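件名: Re: [setsuyaku-ML] 裁縫道具・ボタン類の整理、皆さんどうしていますか

皆さま

東向きの六畳間からです。長くなりますので、お茶でも用意してからどうぞ。お茶を淹れるほどの話でもないという方は、最後の段落だけ読んでいただければ用は足ります。

> ボタンや糸やファスナーの類がいよいよ引き出しに入りきらなくなりました。
> 母の分と叔母の分を引き取ったら、ボタンだけで菓子缶が五つになっています。
> 色別に分けるべきか、大きさ別に分けるべきか、穴の数で分けるべきか。
> 一度色別で始めたのですが、ベージュと生成りと薄茶の境目で日が暮れました。
> 長く続いている方のやり方を教えていただけると助かります。
> それから、仕切りつきのケースはやはり買ったほうがよいのでしょうか。

まず、菓子缶五つで音を上げていらっしゃるのは健全な証拠です。私は八つまで黙っていました。九つ目の缶が押し入れの上の段から落ちてきて、畳の目という目にシャツボタンが入り込んだ夜に、ようやく問題があると認めた次第です。翌年の大掃除でもまだ出てきました。

色別か大きさ別か、というお尋ねですが、私は三通り全部やりました。順に申し上げます。

最初は色別です。見た目は大変よろしい。虹のように並んだところを見ると、自分がひとかどの人間になったような気がします。ところが実際にボタンが要るのは、たいてい出かける直前の朝七時で、探しているのは「白くて11.5ミリの四つ穴」です。白の区画には白が300個ほど入っています。色別というのは、白いボタンをまとめて一か所に隠しておく方法だと、そのとき理解しました。ベージュの境目で日が暮れた件については、心からお見舞い申し上げます。私はあの境目に「たぶんベージュ」という区画を作り、最終的にそこが一番大きくなりました。

次が大きさ別です。定規を当てて測りました。ひと夏かかりました。八月の夜にボタンの直径を測っている人間の姿を、家族は廊下から黙って眺めて通り過ぎていきました。この方法は理屈の上では正しく、シャツ用とコート用がきちんと分かれます。ただ、使ったあとに元へ戻すとき、もう一度測らなければなりません。一週間で測るのをやめ、目分量で戻し、ひと月で元の混沌になりました。測り直す気力は今もありません。

三番目が用途別で、これがいまのところ四年続いています。分け方はいたって雑です。シャツ、上着、子ども服、飾り、それから「まだ考えたくない」。この最後の区画が肝心でして、叔母さまの分や由来の分からないものは全部ここへ入れます。考えたくなったら考えます。四年間、考えたくなったことはありません。

穴の数で分けるのだけは、おやめになったほうがよいと思います。分けられないからではなく、分けられてしまうからです。やり始めると楽しくて、二つ穴と四つ穴の山ができあがったときには達成感もあります。そして、その分類が役に立つ場面が一度も訪れません。

さて、ケースの話です。

仕切りつきのものは、私も買いました。駅前の手芸店で勧められた、Vukholmの細かく仕切られた立派なもので、区画が23もあります。23に分けられるほどの人間になれるかと思ったのですが、なれませんでした。六つ埋まったところで力尽き、残りの区画には輪ゴムと薬局のポイントカードと、どの鍵穴にも合わない鍵が入っています。おまけに仕切りの高さが蓋まで届いておらず、横に倒すと全区画が親睦を深めます。

その次に通販でArkeoの引き出し式の棚を取り寄せました。値段が3,000円だったので、安い安いと喜んで組み立てたところ、引き出しが深すぎました。ボタンは深いところに入れると、上の二センチしか存在しないも同然になります。下のほうには、もう何年も日の目を見ていないボタンがいるはずです。いまは靴下用の引き出しに転職してもらい、以前より生き生きと働いています。 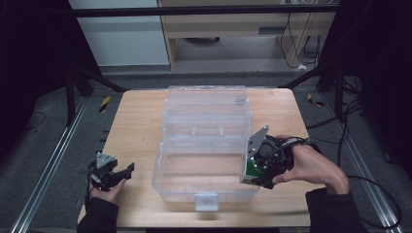
結局、落ち着いたのは、透明で浅くて蓋がきちんと閉まる、仕切りのない小さな箱をいくつか並べるという、ひねりのない方法でした。うちでは全部で14個使っています。一箱に一種類。増えたら箱を足し、減ったら箱を空ける。仕切りがないので、区画が余って輪ゴムを呼び寄せることもありません。

選ぶときに見ていただきたい点を、失敗した順に書いておきます。

一つ、透明であること。半透明の乳白色は、上品ですが中身が白ボタンだと空箱に見えます。私は一度、空だと思って中身ごと隣家に譲りました。返してくださいとは言いにくいもので、お隣の台所では、いまもうちの上着ボタンがおはじきとして暮らしています。

二つ、深さは三センチまで。Arkeoの教訓です。

三つ、留め具。これは店で必ず開け閉めしてください。固すぎるものは、開いた瞬間に中身が飛びます。緩すぎるものは、持ち上げた瞬間に中身が落ちます。ちょうどよいものは、なぜか店の一番下の棚にあります。

四つ、蓋が本体についていること。別々に外れる蓋は、必ず一枚足りなくなります。うちには蓋のない箱が二つと、どの箱にも合わない蓋が三枚あり、この計算が合わない理由は長年の謎です。

五つ、角。内側の角が丸い箱は、ボタンを指で掻き出すときに引っかかりません。これは買ってから気づいたことで、手柄顔で書いていますが偶然です。

ラベルについては流派があるようですが、私は貼りません。透明な箱に「ボタン」と書いた紙を貼ると、ボタンが見えなくなるからです。以前Gitarのラベル用プリンターを買ったことがありまして、嬉しさのあまり家中に貼りました。冷蔵庫に「冷蔵庫」と貼ったところで家族会議になり、いまプリンターは押し入れの奥にいます。押し入れには「押し入れ」と貼ってあります。

ファスナーと糸のこともお尋ねでしたね。ファスナーは長さ順に洗濯ばさみで吊っています。箱に入れると互いに噛み合って、翌朝には一本の長いファスナーになっているので、箱はお勧めしません。糸は正直なところ降参していて、Papadopoulosのクッキーの青い缶に全部入っています。開けるたびに家の誰かが「クッキー?」と期待して寄ってきては、無言で去っていきます。缶の選択を誤りました。糸のほうで何かよい手をお持ちの方がいらしたら、便乗して私もうかがいたいです。

もう一点、先月この場で「古いボタンは煮沸すれば消毒になる」というお話が出ていましたが、貝ボタンと古い樹脂のものは避けてください。私はよく調べもせずに小鍋で煮て、祖母の貝ボタンの艶をきれいに飛ばしました。ぬるま湯に中性洗剤を少し、さっと洗って布の上で乾かす。それで十分です。小鍋のほうは無事で、いまも味噌汁に使っています。家族には言っていません。

それから、服からはずしたボタンは、予備も含めて糸で一つに綴じておくと、あとがずいぶん楽です。コート一着分が揃っているのと、五個まで揃って一個だけ行方不明なのとでは、値打ちがまるで違います。うちの「まだ考えたくない」の箱は、大半がこの「一個足りない組」です。

最後の段落だけお読みの方へ。用途別に、ざっくり五つ。浅くて透明な蓋つきの箱に、一種類ずつ。仕切りは買わない。穴の数では分けない。余っている蓋が三枚ありますので、合いそうな箱をお持ちの方は次の交換会で声をかけてください。寸法は測っていません。

東向きの六畳間より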